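31st March

Spent the morning on the Demero disclosure file with Flora Hepburn. Their annual report says 126 sites were checked for leaks, and the appendix lists 74. So which is it? Flora thinks the rest were desk reviews (I bet she's right!).

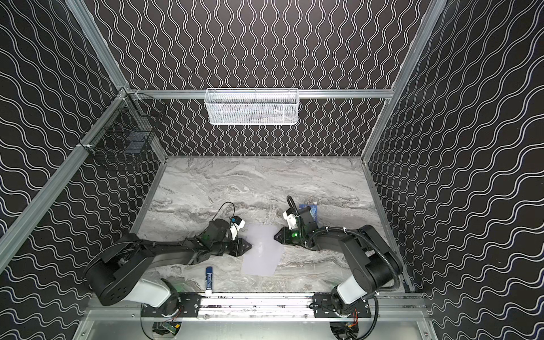 Wrote to their press office again -- second try, no answer yet. Cecilia Wumbei has the older Drusach filings and will scan the ethics pages for me.

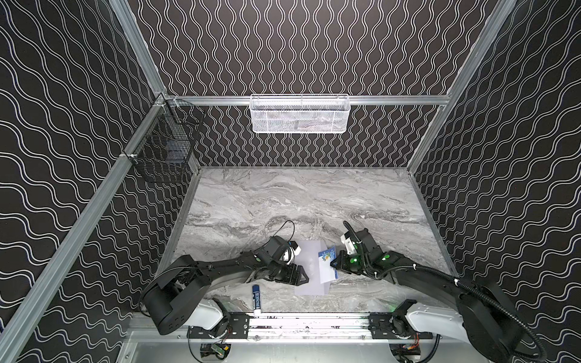
Kyei still names a chairman who left in March last year, so I've flagged that one too. To do: split the 200 pages of Nusow minutes with Cecilia, and ask Flora where she put the appendix printout.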